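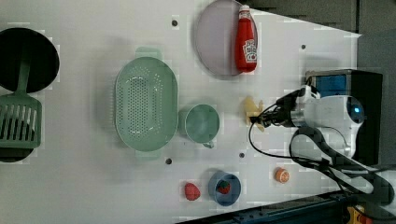
HOBART, 2024-11-30 - Flodetti has released the results of its kitchen clearing trial, which tested whether a single fixed arm can tidy a table of mixed cookware and food-shaped objects without an operator. The company's position is that the chore is partly solved and that a household product is not yet justified.

The trial comprised 400 attempts on a white tabletop set with items including a mint-green colander and mug, a slotted spatula, a plate, a ketchup bottle and a small blue bowl. Toy fruit and vegetables stood in for real produce. An attempt counted as complete only when the named item had been picked up, moved to its assigned position and released upright or flat, as specified.

The arm completed 62 per cent of attempts. Small rigid items gave the best results. The colander and the spatula gave the worst, the latter chiefly when it overlapped other cookware. Median time per item was 14 seconds, slower than an adult doing the same work.

"A person clears this table while talking on the phone," said Czesław Urbańczyk, head of manipulation at Flodetti. "Our system needs fixed lighting and a known set of objects. We would not put it in a home on these figures."

Grasp planning was handled by Jititz, the company's in-house software. Evaluation was carried out by Bhatia, an independent test laboratory, under the supervision of Stanisława Sowa. Liquids, glassware and sharp utensils were excluded - these will be assessed separately.

A second trial will add 50 objects not used in training, with the colour and placement of each item varied between attempts.

Media enquiries: Flodetti communications office, Hobart.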